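Part 4: Loading your Pledik shoe rack

Okay, your rack is standing and all the feet are level (if it still rocks, go back to Part 3, I'll wait!). Now for the fun bit, getting the shoes on. I've had mine by the back door since November and this is the order I do it in.

1. Knock the dirt off outside. Bang the soles together, then go over them with a stiff brush.

2. Sort by weight. Boots go on the bottom shelf, everyday shoes in the middle, and anything light goes up top.

3. Hook the drip tray under the bottom shelf. It slides in from the left, lip facing you, until it clicks.

4. Put the shoes in heel first, toes pointing out. Each shelf takes four pairs, or three if somebody in your house has feet like my friend Rhys.

5. Tuck the laces inside. They love to drop through the slats and catch on the shelf below.

CAUTION: Don't load the top shelf before the bottom one. An empty base makes the whole thing tippy, and please don't let kids climb it.

Note on knit shoes: I treat these a bit differently from leather. Lift them by the rubber edge and leave the fabric alone, especially if it's ribbed, and don't cram them in next to anything with buckles or hooks. A dry, soft brush run along the ribs (never across!) gets the lint out. For the rubber I use a damp cloth and a drop of dish soap, then let the pair air out overnight before it goes back on the shelf.

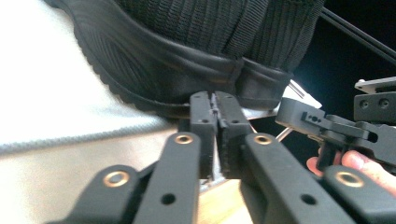
Fig. 7. Black knit sneaker, ribbed upper and rubber rim.

6. Give the loaded rack a gentle push from the side. If it sways, move one heavy pair down a shelf and try again.

Wall strap is in Part 5. Grab your screwdriver!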